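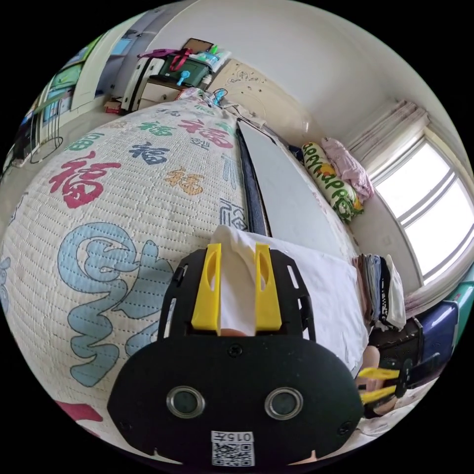
*A fold of white fabric lifted from the bedding*

Zavby is looking for 5 part-time home helpers in Clallbridge and Inskip, starting in December. The work is ordinary bedroom tidying: straightening bedding, folding clothes and leaving a room fit to sleep in. You would visit the same homes each time, so you will get to know where people like their things kept.

Visits last 2 hours, usually between 9 am and 1 pm. We have 172 households on our books and most want one visit a fortnight. 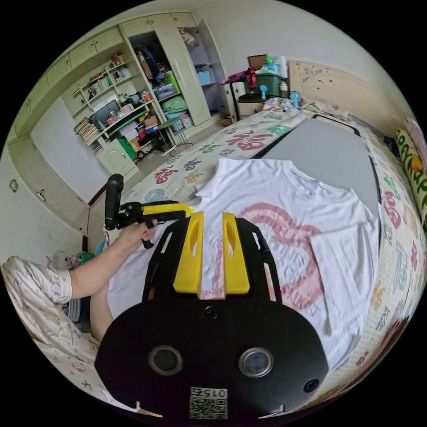 Some clients use a folding board and some don't. If there is one, T-shirts go on it face down, sleeves in first, then the hem up to the collar. If there isn't, fold by hand to the same size, so the piles stack neatly and fit the client's drawers or boxes.

**On a normal visit you will:**

- pull the bedspread straight and smooth out the creases
- fold T-shirts and nightwear and sort them into piles

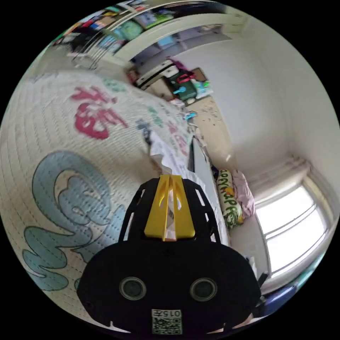
- fold spare blankets and put them at the end of the bed or wherever the client asks
- put lids back on storage boxes and clear the bedside cabinet – ask before you throw anything away

**What we ask for**

You don't need experience or a driving licence. You do need to be able to bend, kneel and reach across a double bed. Two references, please; one can be from a neighbour. Training takes a morning and is paid.

Anyone wondering how hard the folding is can ask our present helpers. 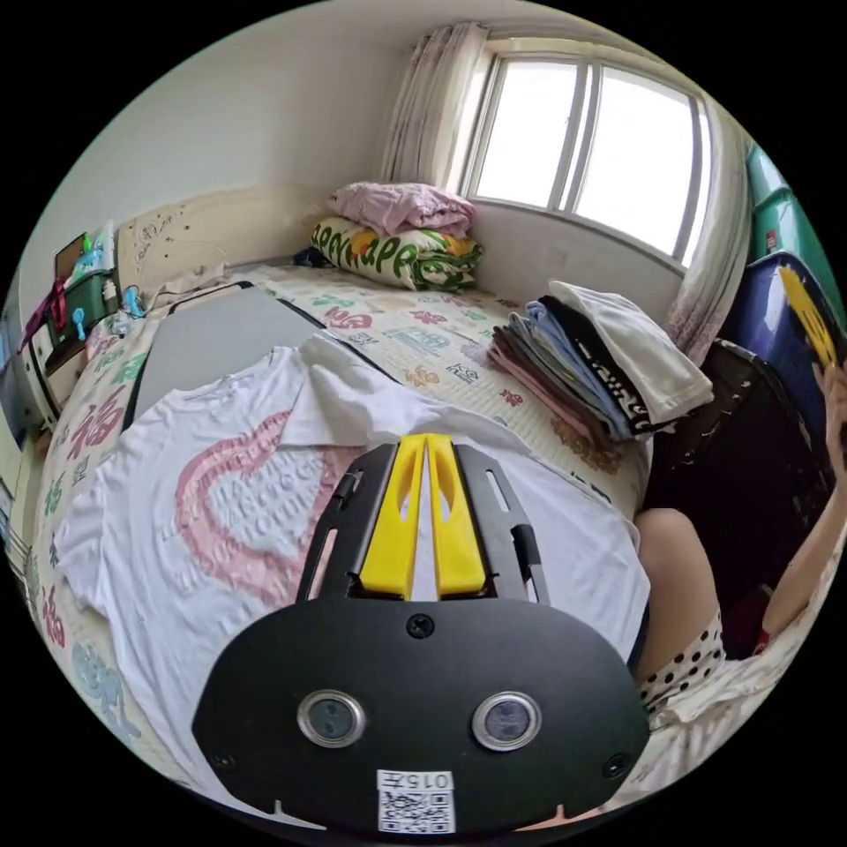
Dusia says the shirts are the easy part and fitted sheets take longer to learn, and that she would tell a new starter to do the bed last, once the clothes are off it.

**To apply**

Pick up a form from the Zavby office in Clallbridge, or ask for one by post. Tell us which mornings you can work and whether you prefer Clallbridge or Inskip – either is fine.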